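Probando Vedgate, el simulador de mesa para robots de dos brazos
Por Jeferson Trindade | abril
236 compartidos · 8 comentarios

Llevo casi un mes con Vedgate, el paquete de Mudex para preparar celdas bimanuales sin tocar el robot de verdad, y vaya, ¡me ha enganchado! Instalarlo fue un rato (descargas, licencia, un café) y la primera celda la tuve montada a las 4 de la tarde.

Lo mejor es ajustar las manos: cambias la altura de la muñeca, abres el pulgar, vuelves a lanzar y listo. Los límites de las articulaciones vienen puestos con cabeza – en Wokudgate tenía que meterlos yo a mano.

Lo peor, el calibrado de contacto. Los platos finos me resbalan si no bajo la fricción por defecto, y el manual le dedica media página. Tampoco es barato: unos 400 euros al año.

Mi celda de cocina, con la caja de galletas y el plato de rayas rojas:

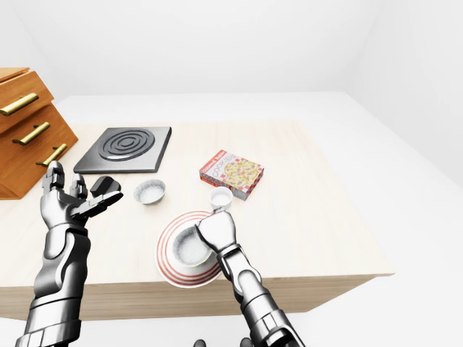
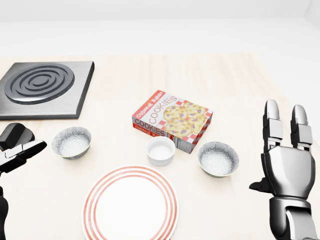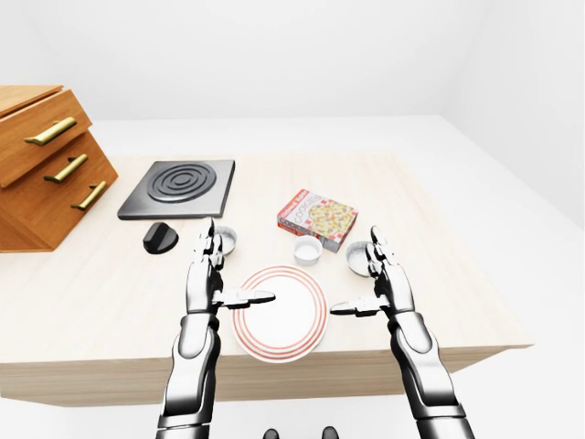 Marinho comenta que a él la fricción le dio menos guerra cuando recalibró primero los pulgares y dejó los demás dedos para el final, y pregunta si la licencia sirve para dos equipos.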